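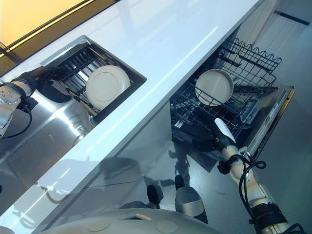 ## Tekatus opens kitchen trial of robot hands at Skostdale

**Skostdale, Mon 3 April** – Tekatus has begun a comparison of end effectors for two-arm robots handling household dishes. The trial covers 576 plate transfers between a dishwasher and a sink rack. All hardware runs on the Plosell controller, with the same force limits for each hand.
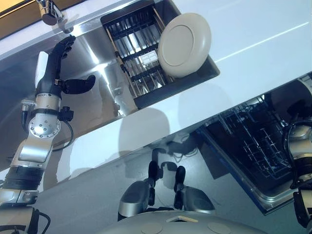
*Black jointed hand above the sink, with one plate upright in the rack.*

Grip force and wrist torque are logged at 900 Hz. "We score the release as well as the grasp," said Felicidad Galang, test lead at Tekatus. "A plate that is picked up cleanly can still be set down badly."
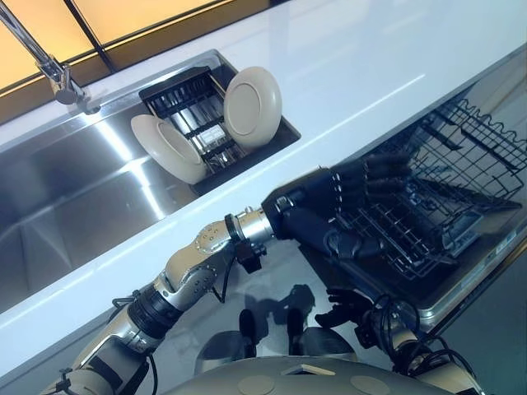
Finger clearance is the second measure under study. Dish racks leave little space for a hand, and contact with the wire counts against the score. The four fingers are held together among the bars of the dishwasher rack, a pose the team logs separately from an open hand. Results are due in September.

Contact: Gillespie Chisholm, Espiritu, press office for Tekatus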